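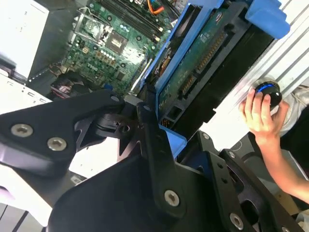
Desktop computer with the side off.

Thread on the Zodska cracker campaign, which I have opinions about because I was on the team that lost the pitch. Please weigh everything I say accordingly.

If you've missed it: Zodska makes rye crackers. Sandham, their new agency, bought 400 bus shelters and put half a sentence on each one. "The cracker that" and then a lot of beige. You scan a code and finish the line yourself. The winner gets printed on the box in November.

I went to look at one in person. I stood there long enough that a bus stopped for me and I had to wave it on. The beige is very nice. Somebody fought for that beige.

Our pitch had a talking goat. I'm telling you now so you don't hear it from someone else.

The strategy deck (Sandham put a cleaned-up version on their site, so I'm not leaking anything) says the brand is "handing the microphone to the snacker." I have worked in this business long enough to translate. It means the client didn't like any of the endings.

And I sympathize! Endings are hard. We had a full page of them for the goat. The client read them in silence, turned the page over to see if there were more on the back, and asked about parking.

Rules of the contest, for those tempted: 4 words maximum, no health claims, no swearing, no mention of other crackers. You also sign away the line forever, in every country, "in media now known or later devised." The prize is a year of crackers. I asked my old boss what a line like that would have cost them from a freelancer and he just laughed and ordered another coffee. 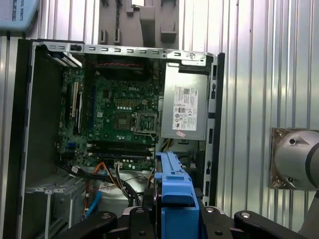 Dell board, empty CPU socket.

Things I will admit are good, through my teeth:

The typeface. It's big, a bit chunky, and you can read it from a moving car. Every account director I've ever had wanted the type bigger and here at last is a case where they were right.

The radio spots. A woman reads "The cracker that" and then you hear chewing for most of the slot. I was in the car with my sister and she turned it up to find out what was wrong with the radio. You can't buy that. Well, you can, they did, but you know what I mean.

No celebrity. I would bet real money there was a celebrity in round one. There's always a celebrity in round one, and then somebody's lawyer calls back with a number.

Things I don't think are so good:

The code is at knee height on every shelter I've checked. I watched a man in a suit crouch, scan, read the terms, and stand back up without typing anything. He had the look of someone who'd been asked to hold a clipboard.

The form wants your birthday. It wants your phone number. It wants to know how often you "reach for crisp." I put "nightly" and it asked if I meant "weekly."

There's a public gallery of entries, and it's moderated, but only sort of. As of this morning, August 21, 2026, the gallery says 3,000 entries. I read 460 of them before my lunch ran out and I can report that the public mostly wants the cracker to be cheese.

"The cracker that is cheese." "The cracker that has cheese." "The cracker that should be cheese." One person just wrote "hello."

A few I liked a lot: "The cracker that stayed." "The cracker that knows Linda." "The cracker that, sure, fine." I'd have been proud to sell any of those in and I'd have been told no to all of them.

Somebody will reply that this was done before, and yes. Ferri did a fill-in-the-blank thing for their soup years back. They picked the winner by vote and the winner was rude, so they quietly gave it to the runner-up, and then everyone got to be mad about soup for a while. Zodska has gone with a judging panel. Sensible. The panel is chaired by Garnet Chan, who runs brand over there and was in the room for our goat.
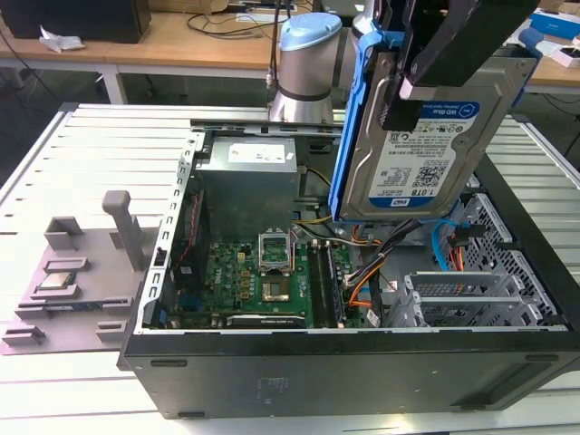
Garnet, if you're reading, I thought you were very fair about it. I still think the goat should have had the hat.

A couple of people have asked in DMs if I entered. The rules say employees and agencies of Zodska can't. They say nothing on agencies that Zodska turned down in a hotel meeting room with a broken blind. So legally I believe I'm in the clear.

I entered nine times. They do not let you see which ones got rejected, only "your line is being enjoyed by our team," and that's a phrase I've now had in my inbox nine times.

What I'd like to know is how they'll decide if it worked. The deck says the goal is "ownership." Ownership of what, measured how, it doesn't say. Sales would be one way. Jurora, who have the shelf right below, have put up a sign in my supermarket that says "The cracker that's on sale," and when I walked past, that was the one with the gap in the stock. Cheap trick, one printer, one afternoon. I was furious I hadn't thought of it.

Anyway, I'll be back in November when the box comes out. My guess is the winning line will have the word "crunch" in it, and that the person who wrote it will turn out to be very pleasant and from Ohio.

To the person asking: the goat's name was Dennis. No, I can't share the storyboard. Yes, I still have it.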